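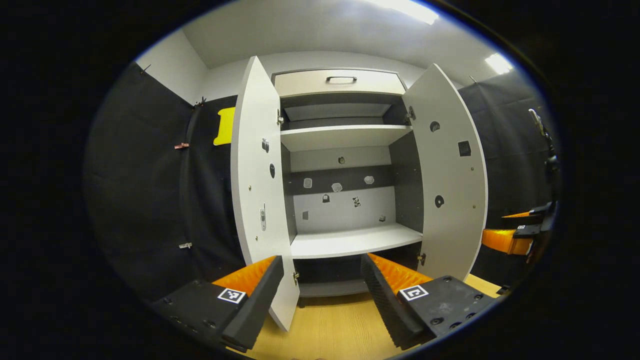

Adjusting the Doors and Drawer on a White Two-Door Cabinet

Reading time: 4 min

Search this site Search Type and press Enter

Doors on a freestanding cabinet drift out of line with use, mostly through screws working loose in the side panels. The procedure below applies to cabinets with two full-height doors, a single drawer above and fixed shelves, including the Bundholm and the older Kemus units. You will need a hand screwdriver, a spirit level, a pencil and a tape measure. Do not use a power driver on particleboard.

1. Level the carcass

Empty the shelves. Place the level on the top, first side to side and then front to back. Shim the low corner until the bubble is centered. A cabinet that is 2 mm out at the base can show twice that at the top of the doors, so do this before touching any hinge.

2. Tighten the fixed screws

Open both doors fully. Tighten the screws that hold each hinge to the side panel, then the ones that hold it to the door. Stop when the head is seated. If a screw turns without biting, remove it, pack the hole with a glued sliver of softwood, let it dry overnight and refit.

3. Set the height

Close the doors and compare their top edges. Loosen the upper and lower hinge plates on the lower door by half a turn, lift the door to the pencil mark and retighten the upper plate first. Support the door from below while both plates are loose.

4. Set the gap

The gap between the doors should be even from top to bottom. If it is wider at the top, move the upper hinge only. Work in quarter turns and close the door after each one.

5. Check the latch

A latch that met its catch before step 3 may now sit high or low. Move the catch — not the latch — and drill new pilot holes if the old ones overlap.

6. Drawer front

Pull the drawer out 100 mm and loosen the screws behind the front. Center the front between the doors, with equal clearance on each side, and retighten. Check the bar handle at the same time.

Recheck all screws after 36 hours with the shelves loaded. Replacement hinge plates for the Kemus are listed under part 1687.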